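Gerovbridge Site Adopts Handling Rules for Robot Grippers

GEROVBRIDGE — Fendell has adopted a written code of practice for robotic handling work at its Gerovbridge site. The code takes effect in February and applies to all 4 handling cells.
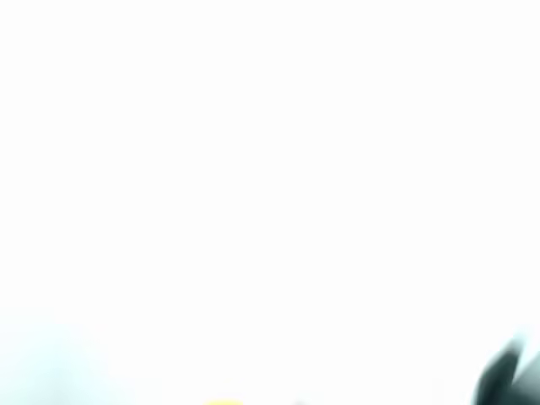
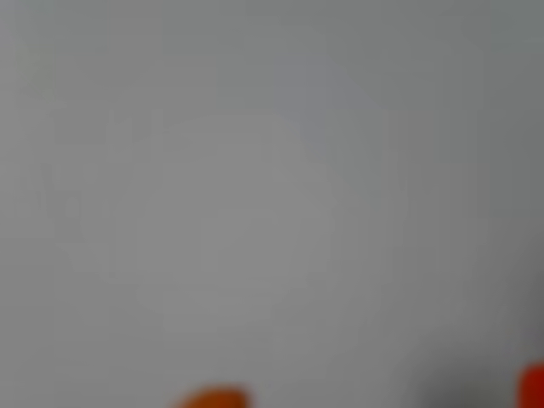 Handling work at Gerovbridge. A dark gripper finger is at lower right in the first view; orange and red objects are at the bottom of the second.

The code was drafted with Zitico and limits arm speed to 130 millimeters per second whenever a person is inside the marked zone. Gripper fingers must be checked for wear at the start of each shift, and the result must be entered in the cell log.

Laaksonen, the firm that reviewed the draft, examined 879 log entries and asked for clearer stop procedures — these now form a separate section. The code will be reviewed every six months. Written comments may be sent to the site safety office until noon on Thursday.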